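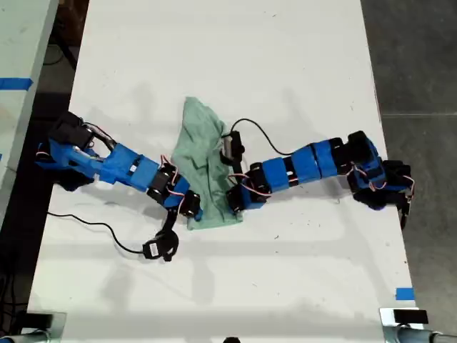
Jolán Szénási writes that vinegar in the rinse keeps kitchen cloths soft and stops them smelling. I have my doubts. I tried it for 2 months, half a cup a load, and my towels came out much the same as before. What did help was using less detergent. The cap on most bottles holds far more than a small load needs, and the extra stays in the cloth and goes stiff.

Skip fabric softener on anything meant to dry dishes — it leaves a coating, and the water just slides around. As for the smell, hang cloths up spread out after each use. A ball of damp cotton by the sink will turn sour whatever you washed it in. Baking soda? Maybe. I haven't seen it do much.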